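Automation Update: Two-Handed Assembly at the Totville Works

Published 2018-10-30 by the Haslow Internal Communications Office
Shares: 13 | Comments: 6

Colleagues at all sites will be aware that Haslow has been considering the use of two-armed robots for small parts assembly. The following item sets out the present position at Totville, the arrangements agreed with staff, and the matters that remain open. It replaces the short notice issued in May, which dealt only with the siting of the equipment.

The Totville works employs 250 people. Most are engaged in packing, machining and final assembly, and their duties are not affected by anything described in this item. The work under review is the fitting of pegs, knobs and short cylinders into plates and housings, carried out at the small parts benches on the first floor. It has been done by hand since the works opened. It calls for good eyesight and a steady touch, and it has long been the source of more complaints of sore wrists and stiff necks than any other task on the site.

The project is known within the company as Stareo. It is run jointly by the Totville production office and MacLeish, the engineering firm that supplies the control software and trains our staff in its use. The arms are fitted with jointed, many-fingered hands in place of the simple clamps found on our older machinery, and the intention is that they should in time handle the same parts, in the same trays, as the people at the benches. No change to the design of the parts is proposed.

At this stage the robot works on practice boards and handles no customer goods. Each board carries outlines, holes and raised plates, together with a set of blue pieces in different sizes. The task is to pick up a piece, bring it to the correct place and set it down in the right direction.
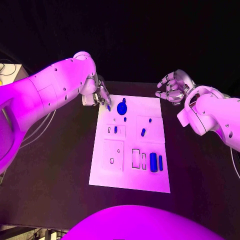 Progress with the practice boards is reviewed jointly by the production office and the bench staff. It was decided early in the project that the people who know the work best should decide what counts as a sound result. A piece that has been placed but stands at a slant would be rejected at the benches, and it is treated in the same manner here. The bench staff have also asked that the pieces be laid out in a different arrangement from one session to the next, as parts seldom arrive in a tray in tidy order. MacLeish has accepted this request, and layouts are now drawn up by the bench staff themselves.

The principal change for employees so far has been the creation of a new duty, that of session operator. Six members of the small parts team have been trained for it. An operator prepares the board, checks that the area is clear, starts the session and remains present until it has ended. The operator may stop the arms at any moment and is not required to justify doing so. A written record is kept of each stoppage, for the purpose of improving the equipment. These records are not used in the appraisal of any member of staff, and line managers do not have access to them.

Operators work at the robot for no more than two hours in a shift and spend the remainder at their usual bench. This limit was requested by the staff side. Watching a machine closely is tiring in its own way, and several of those trained reported that they found it harder to keep their attention on the arms than on parts in their own hands. The production office has agreed that the limit will stay in place for as long as the present arrangements continue.

Rates of pay have also been settled. Session operators receive the skilled bench rate for the whole of the shift, including time spent in training. Those who do not wish to be trained are under no obligation to volunteer, and their grading will not be affected.
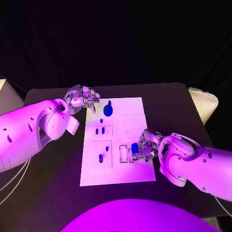 Will bench posts at Totville be lost when the robot is brought into regular use?

The company has given a written undertaking that no bench post will be removed as a result of the Stareo project while the trial is in progress. Should the equipment later be approved for regular work, any change in numbers will be made through retirement and voluntary transfer, and staff representatives will be consulted before a decision is taken. Temporary contracts will be reviewed separately, in line with the existing site agreement.

It is right to record that this undertaking has not satisfied everyone. At the site meeting a number of employees observed that a promise tied to a trial lasts only as long as the trial does. Others were more concerned with the nature of the work than with the number of posts. They pointed out that the simpler fittings give the hands and eyes some rest between the more exacting ones. If a machine were to take all of the simple pieces, the people at the benches would be left with difficult work from the beginning of the shift to the end. Management has acknowledged the point. A revised pattern of breaks is being prepared and will be shown to the staff side before it is put to use.

There was further discussion of training. For many years new starters at Totville have learnt their trade on the easier parts, moving to the finer ones as their skill improved. The production office has confirmed that a proportion of the simple work will be kept at the benches for this purpose, whatever is decided about the robot. The size of that proportion has yet to be agreed.

The effect on the existing layout of the first floor has been modest. Two benches were moved to make space for the robot and its table. The walkway to the stores remains open, although employees are reminded that trolleys should not be left beside the marked area during sessions. Several people working nearby found the coloured lighting used in some sessions distracting. Sessions that call for it are now grouped together, and those affected may ask to be seated elsewhere while they take place. 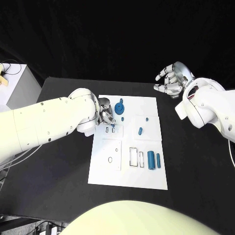
Judging the right amount of grip has proved one of the more demanding parts of the project. An experienced fitter feels when a peg is seated and eases off without thinking about it. The software has to be given that knowledge in some other form, and the bench staff have spent a good deal of time putting into words what they had never before needed to describe. Their notes have been gathered into a short handbook, which is being used to instruct both MacLeish engineers and our own new starters. The production office wishes to thank all those who contributed to it. Copies may be obtained from the first floor office.

The handbook has had one effect that was not planned for. In comparing their methods, members of the team found that they held the narrow pieces in several different ways, and that some of these placed much less strain on the thumb than others. The occupational health adviser has since visited the benches, and guidance on the easier grips has been issued to all small parts staff. It applies equally to those who have no part in the project.

Certain limits should be understood by colleagues at other sites. The trial concerns loose parts of simple shape. Springs, wired parts and anything requiring adhesive are outside its scope and will continue to be fitted by hand. Inspection will also remain with the present inspection team. Enquiries have been received about the use of similar equipment in packing, and the answer at present is that no such proposal has been put forward.

Staff at Totville who wish to watch a session may do so by arrangement with the first floor office. Visitors must remain behind the yellow line and must be accompanied by a trained operator. Groups should be kept small, as space beside the table is limited. Employees from other sites should first obtain the agreement of their own line manager.

Written questions may be left in the box by the canteen entrance or handed to any staff representative. Replies will be posted on the first floor notice board, and those of wider interest will be printed in the next issue of this newsletter.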